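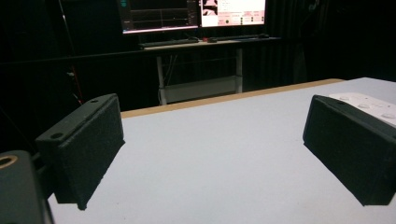 Home > Lists > Desk-fit > Archive > Thread

Re: Power strip on a white board top
21 Dec 2023

> The Lendetti tray takes strips up to 15 outlets but needs 2 cm behind the desk. Can the strip stay on top instead?

It can. Fix the lead first, then the strip. On a white board over a wooden top, run the strip lengthwise towards the front; the cord then leaves at the near end and drops over the front edge. For a rear drop, turn it round. Scuffs on the board don't affect adhesive pads, but grease does. Allow 20 minutes before loading.

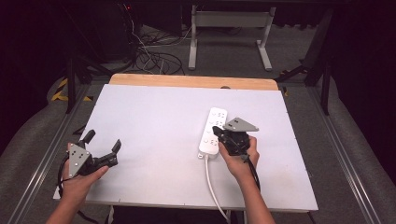

Kramer clips hold better than Pluritz.

Last updated: April
© Skerar Lists | Contact | Back to top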